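Sestulham Parish Place-Names Register: data card

Version 7. Maintained by the Sestulham Local Records Office. Compiled by Sachiko Fukuda.

Summary

The register gathers field names, lane names and house names from the parish of Sestulham and the neighbouring hamlet of Flinska. It holds 256 entries, each tied to at least one written source. It is intended for local historians, schools and those preparing planning statements. 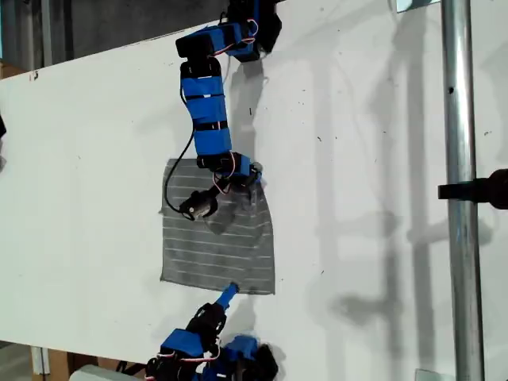
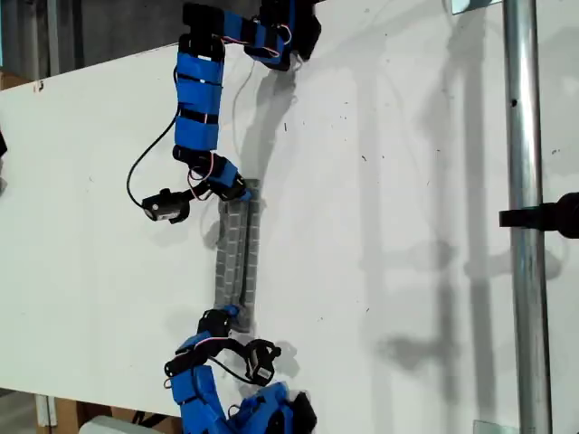
Junpei Noguchi wrote to the office to object that the register still gives Grandale as the head form, when the tithe papers and both estate rentals have Grundale. He asks that the older spelling be placed first and the present one listed as a variant. The office has kept the present form for this version. The older spelling may be found in the variants column, with its sources, and the question remains open.

Contents of each entry

name – the head form, in modern spelling where one is in use
variants – all other spellings found, separated by semicolons
kind – field, lane, house, water or other
first_seen – the earliest source in which the name appears
sources – short references, explained in sources.txt
note – free text, often blank

The file is supplied as comma-separated text in UTF-8. Entry numbers are permanent. Where an entry is withdrawn its number is not used again, and gaps in the numbering should be expected.

Sources

Names were taken from the tithe papers, two estate rentals, the vestry minutes and the school log book. Of the entries, 226 rest on a document that the compiler has read in the original. The remainder rely on typed copies and are marked T in the sources column. The second rental is badly stained towards the end, and readings from its last leaves carry a question mark.

Spoken names were accepted only as variants. Up to 50 of these were given by residents at the April open meeting, and they are spelt as the speaker wished.

Known limits

Flinska is thinly covered. Its vestry book is missing, and most of its lane names come from a single rental. House names are recorded only where the house stood before the school opened, so newer houses are absent even when they have taken an old field name.

The register does not attempt to explain what a name means. Suggested meanings sent in by readers are kept on paper at the office and may be seen on request.

The field called Long Hassock appears twice, once on each side of the brook. These are separate fields and the entries should not be merged.

Changes since version 6

Three water names moved from 'other' to 'water'.
Mill Lane and Old Mill Lane divided into separate entries.
Spelling of Cutler's Piece corrected throughout.
References to the school log book now give the page – earlier versions gave the year only.

Use and citation

The register may be copied and reused without charge, provided that the version number is given. The office asks that it be cited as: Sestulham Parish Place-Names Register, version 7, compiled by S. Fukuda.

Corrections should be sent in writing to the office, quoting the entry number and the source relied upon. Corrections without a source are filed but not entered.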